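Why Black Cotton Goes Green, and What I Do About It

Karla Arriaga
26 Apr 2019
17 comments

Most complaints about black clothes fading are two complaints. One is dye loss, where color leaves the fiber in the wash. The other is surface abrasion, where the dye is still in place but broken fiber ends scatter light and the cloth looks gray. The fixes differ, so it helps to know which one you have.

To check, wet a small area with plain water. If it goes back to a deep black while wet, the problem is mostly abrasion. If it stays brown or green when wet, dye has gone. A lot of commercial black is a mix of dyes, and the parts of the mix don't leave at the same rate. The color that remains depends on which part was weakest.
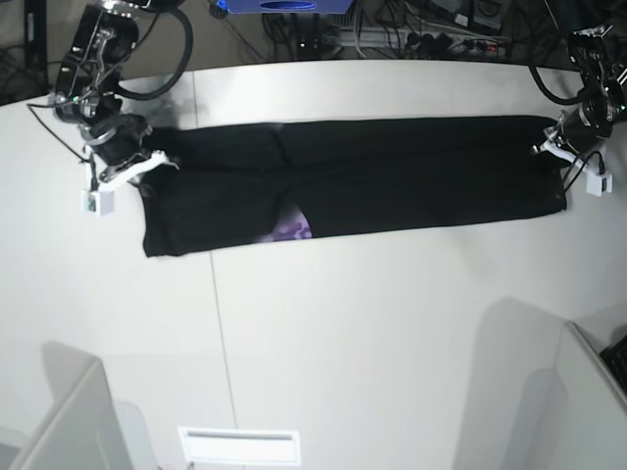
Abrasion is the cheaper problem. Wash inside out, fill the drum no more than two thirds, and pick the shortest cycle that gets the load clean. I had been running everything at 1,200 rpm out of habit. Dropping the spin made a visible difference on knits and almost none on wovens. Zippers should be closed. Denim goes in a separate load.

Dye loss needs a new dye bath. For cotton I use a fiber-reactive black from Jiretti, with soda ash as the fixer. The packet rates it for 400 g of dry fabric, and I would treat that as an upper limit. My last batch weighed 462 g and came out a dark charcoal. I split the next one in two and both halves were fine.

Polyester thread will not take this dye. If the seams were sewn with it, the stitching stays whatever color it has become, and on a freshly dyed piece it stands out more than before. Check the seams before spending the money.

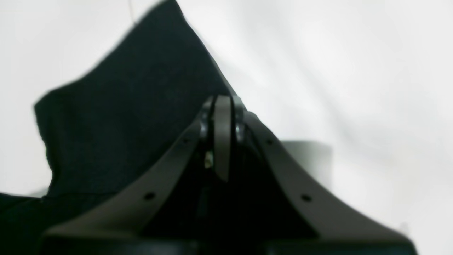 Black fabric on a white surface.

Saadet Kocabaş wrote to ask about vinegar. Acetic acid sets acid dyes on wool, silk and nylon. It does nothing useful for reactive or direct dyes on cotton, and neither does salt added to a normal wash. Salt belongs in the dye bath, where it pushes dye toward the fiber.

Rinse cold until the water is nearly clear, then wash hot once to clear the unfixed dye. Skip the hot wash and it comes off later on your towels. I dry on a rack in the shade.

Wool is a separate post, probably in August.

69 shares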